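FOR IMMEDIATE RELEASE
16 November 2003

COLTGATE, Indden Storage Division

Indden Revises Coltgate Wardrobe Insert; Arai Hanger Line Added as Standard Fitting

Indden today released the revised specification of the Coltgate wardrobe insert, a compact unit for hanging short garments in closets, alcoves and laundry rooms. The revision covers the base panel, the wall finish and the hanger set. Orders under the new specification open in December. The previous specification will be supplied until stock of 674 units is cleared.

The insert consists of a white base panel with a light wood-grain texture, pale side and back walls, and a metal rack. It is supplied for bench or shelf mounting. The wall finish has been changed from bright white to a pale gray with a slight lavender cast. Dealers had asked for a wall color against which white garments could be told apart from the background.

The unit ships with plastic-coated hangers from the Arai line. Each Arai hanger has a smooth outer arc and a second, thinner wire bent in a repeating square wave. The wave runs alongside the arc and meets it at the shoulder point. Narrow straps can be set into the bends, which limits sideways travel when the hanger is lifted off the rack.
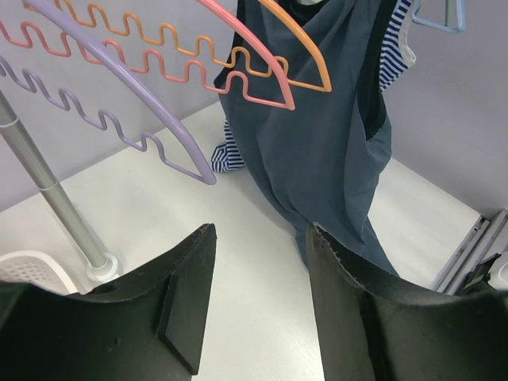

Arai hangers in lavender, salmon pink and orange, with a dark slate-blue garment.

Hangers are sold in mixed-color packs. Color carries no size information; all Arai hangers in the current line share one width. Households that sort by person or by type of garment may assign the colors as they see fit. Replacement packs will be stocked by dealers carrying the insert and may be ordered separately under part number 2699.

Indden recommends that garments be sorted before hanging. Tops should be separated from heavier items, closures fastened, and hems pulled straight while the garment is still on the table. Pieces that have been left in a pile should be shaken out singly. The hanger is inserted from the neck opening, one shoulder at a time, and the garment is then transferred to the rack.

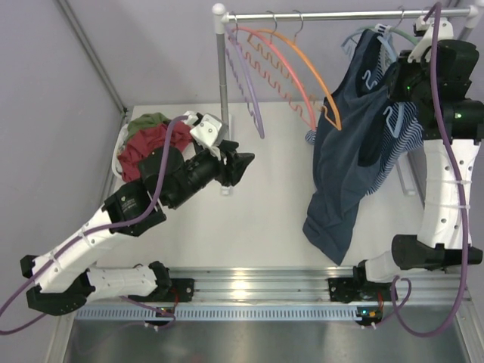 Knitted tops need more attention at this stage than woven ones. The shoulder seam should lie along the arc of the hanger, with equal fabric on both sides. A knit hung off center will stretch on the long side, and the distortion may remain after the next wash. Sleeveless tops with wide armholes should be seated in the wave section where the strap width permits.

Clearance below the rack is intended for shirts, tank tops and folded trousers. Longer garments will rest on the base panel. This is acceptable for short periods, but the panel should be kept free of dust and should be wiped with a damp cloth once a week. Abrasive cleaners will dull the surface texture and are excluded from the warranty.
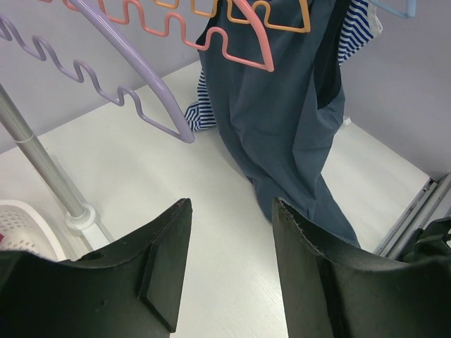 Base panel and side walls, with hangers in place above.

Rack loading is rated at 23 garments of shirt weight, evenly distributed. Wet garments should not be hung in the insert. The base panel is not sealed at the edges, and standing water will enter the core. For drip drying, Indden supplies the Junix tray, which sits under the rack and lifts out for emptying. The Junix tray is not included with the insert.

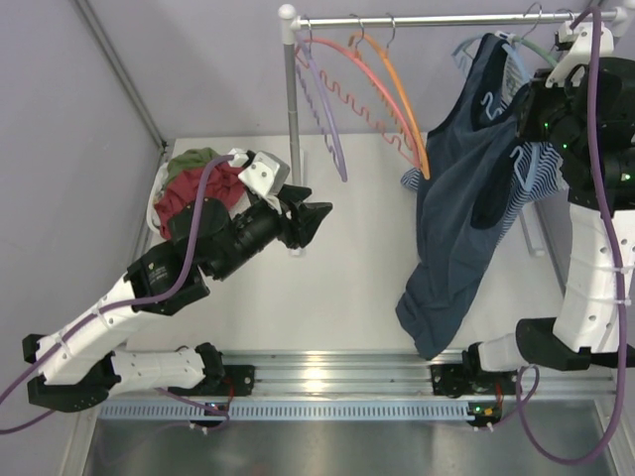
Spacing on the rack determines how well garments keep their shape. The revised instruction sheet specifies a gap of 40 millimeters between hangers for everyday tops. Closer spacing is possible, but one piece will then cover the next: a long navy top hung in front of a blue-and-white striped one leaves only the sides of the striped garment in view. Where garments are selected by sight, patterned pieces should be placed forward and plain dark pieces behind.

The instruction sheet is packed with each unit and may be requested from dealers by owners of the earlier version. Arai hangers fit the earlier rack without modification. The revised base panel is not interchangeable with the earlier panel, as the position of the fixing holes has changed.

Dealer price lists will be issued with the December catalog. Inquiries should be directed to the Indden Storage Division, Coltgate product desk.

###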